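Hafiz Pangaribuan has collected hockey cards for 16 years, and for most of them he bought too fast. Last July he made a rule for himself – three trades before any purchase.
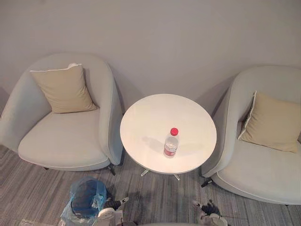

Nanna Eyvindsson thinks the rule is too strict, and that a card you truly want should simply be bought.

He listened, but he kept it. At the Drernumgate swap meet he gave two doubles for one Kanagaratnam rookie, with a soft corner. He is still missing two cards from that set. 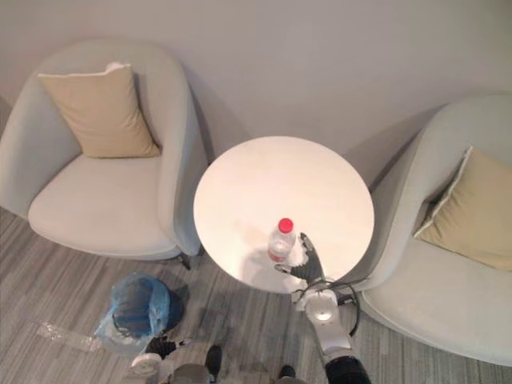

A water bottle on the round white table.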